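Brollov HG-2 Hand-Held Gripper Pair

Product overview | Safe use | Ordering | Downloads

The HG-2 is a pair of hand-held grippers for recording manipulation tasks by hand, without a robot arm on site. One operator carries both units. Each unit has a curved jaw and a marker cube near the handle, printed on its visible faces with square fiducial patterns. The left and right units are supplied as a matched set and share one serial number. They must not be split between sets.

Order code: HG-2/391
Supplied as: one left unit, one right unit, two cables, printed guide
Cable length: 200 cm
Jaw pads: replaceable, sold in packs of 2
Service interval: 100 hours of recorded use

Standards and good practice

The HG-2 is not a robot and has no powered axis that can strike a person. Sites often assume that robot cell rules therefore do not matter. Brollov recommends that the recording area is still covered by a written risk assessment, under the same site procedure as any other hand tool with a trailing cable. The assessment should name the person in charge of the session and the person who may stop it.

Recordings made with the HG-2 are often replayed on an arm at a later date. The replay falls under the rules for the arm and its cell. A recording that was safe to make by hand is not thereby safe to replay, and must be checked for speed, reach and grip force before it is loaded.

Before a session

Check both marker cubes for scratches, tape residue and loose faces. A damaged cube must be replaced as a unit; single faces are not sold.
Check that the indicator light on each cube is lit.
Route cables down towards the body, never across the path of the hands.
Remove rings and bracelets. Lanyards should be clipped short or tucked in.
Keep fire extinguishers, exits and switches within reach and clear of equipment.
Tie back or cover any power cord that crosses the floor where the operator will walk.

During a session

Use closed drinks bottles for grasping trials. Glass is permitted only with eye protection and a tray beneath.
Limit continuous work to the period set in the site assessment. Wrist fatigue shows up in the data as drift before most operators report it.
Move wheeled chairs out of the working area or lock them.

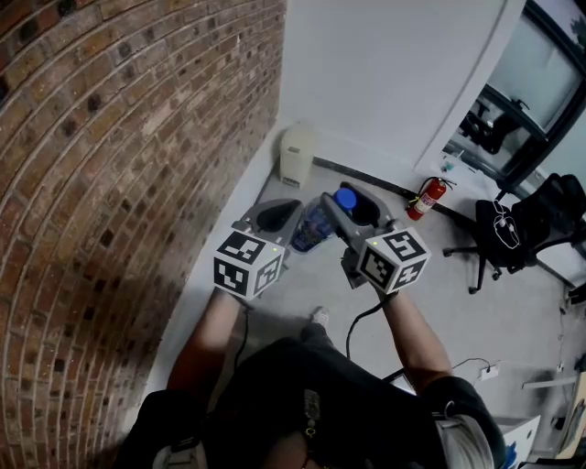
Grip objects squarely between the pads. A grasp at the neck of a bottle is acceptable where the task sheet calls for it, but should be logged as a neck grasp so that it can be filtered later. Keep the marker cubes turned towards the tracking camera as far as the task allows.

After a session

Wipe the pads with a damp cloth. Solvents harden the surface and void the warranty. Store both units in the case with the jaws open.

Compatible items

Watach chest strap, small and large
Judside cable clips
Brito storage case, foam insert cut for HG-2

Questions on safe use go to Bianca Bălan, product compliance. The enquiry line is closed on Wednesday for calibration work.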